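Raron holds on by a neck to win the Skevex Stakes

I've been writing up races for this track for 19 seasons, and I still had to sit down after this one. Raron, the gray gelding everybody in the barn area calls "the mailman," got his nose in front at the top of the stretch and kept it there, with Patrício coming at him the whole way down. The margin was a neck. From where I was standing by the rail it looked a lot less!

A little background for those of you who don't follow our July meet. The Skevex Stakes goes a mile and an eighth on the dirt, for three-year-olds and up, and this year's running drew a field of nine. Patrício was the favorite at 2-1, and fair enough, he'd won his last three. Raron went off at 18-1. I've seen him run well and I've seen him run like he'd left the stove on at home, so I wasn't exactly rushing to the window myself.

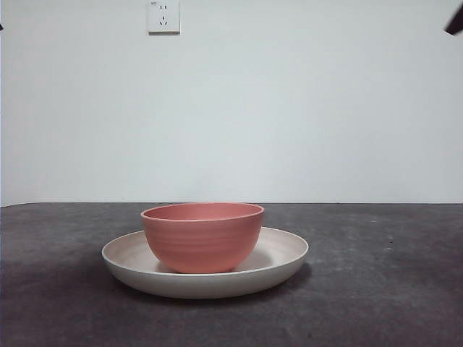
Dagim Derese, who trains Raron, told me before the race that he wanted the horse covered up early and out in the clear by the far turn. Well, he got half of that. Raron broke sharp, maybe a little too sharp, and was third, two wide, going into the first bend. Unik set the pace (a quick one) and had a length and a half on everyone down the backside. By the time they hit the far turn Unik was getting tired, Patrício was starting to wind up on the outside, and Raron slipped through along the inside while the rest of us were watching the favorite.

"I quit breathing at the eighth pole," Derese said afterward. "He's never been an easy horse. He likes a fight, though, and he got one."

Unik hung on for third, beaten four lengths, and came back in good order.

I talked to Derese again at the barn later on, with the radio going and half his crew still hoarse. He's been training for 19 years and this is his first stakes win at our track. He wouldn't say where Raron goes next. My guess is he stays right here for the closing-week handicap, but I had Patrício in this one, so take that for what it's worth.
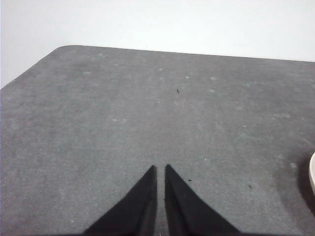
Dark gray mat with a rounded corner.

Racing continues through the end of July, with first post at 1:05 p.m. General parking is free, and the gates open at 11 a.m. The full replay of the Skevex Stakes will be shown on the infield screen before the first race.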